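Gripper comparison lab, handout 3 (Kuo section)

Notes typed up from the board, Siu-ming Kuo. Corrections to Tzu-hsuan Yuen please, she keeps the master copy.

What we're comparing
Pavance two-finger linkage gripper vs. the Fornedell parallel jaw. Same arm, same controller, same wrist camera. Only swap the gripper. If you change anything else the runs don't count and you redo them.

Before you start
- Home the arm. Then home the gripper. In that order.
- Load the right tool file!! Last group ran the Fornedell with the Pavance offsets and drove it into the table.
- Wrist cam exposure: fixed, auto off. Shiny plastic makes auto hunt.
- Controller loop log on, write down the file name.

Parallel jaw, recap
Fingertips travel in a straight line, so the tip height stays put as it closes. Easy to plan for. Bulky body though, hits tray rims on low approaches.

Linkage gripper
Fingers swing on pivots. Depending on the linkage the tips can move forward or back as they close, so the grasp point shifts with opening width. Measure it: close on the gauge block at 3 widths, note tip height each time, fit a line. Don't trust the drawing.
Check pivot screws for play before every session. Loose pivot = tips don't meet = bad data.

Cup task
Thin plastic cups, tray on the table. Pick, lift, place, release. 10 trials per gripper per approach. Two approaches:
(a) rim pinch, one finger inside the cup, one outside
(b) side grasp, both fingers outside

Rim pinch needs less force but the cup likes to tilt, only one small contact patch. Side grasp holds straighter but squashes thin walls if force limit is too high. Start low, go up in steps.
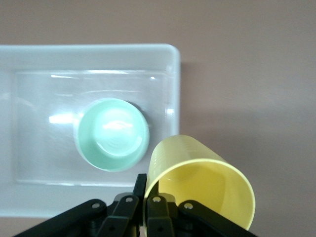
Scoring: success only if the cup leaves the surface, stays held for the whole move and ends up standing where you said it would. Tilted but held = partial, log the angle by eye. Dropped = fail. Crushed = fail, even if placed. 9 clean placements is a pass for that approach.

Timeout is 900 control ticks from the close command to release. Over that, stop and mark T.

Write up
One page. Table of results, tip height plot, a paragraph on which gripper you'd pick for the Prurnside tray layout and why. Wrist cam stills are fine but lable them with the trial number. Raw logs go in the Su folder, not in email.

Next time: force limits, and teh controller gains question from the end of class.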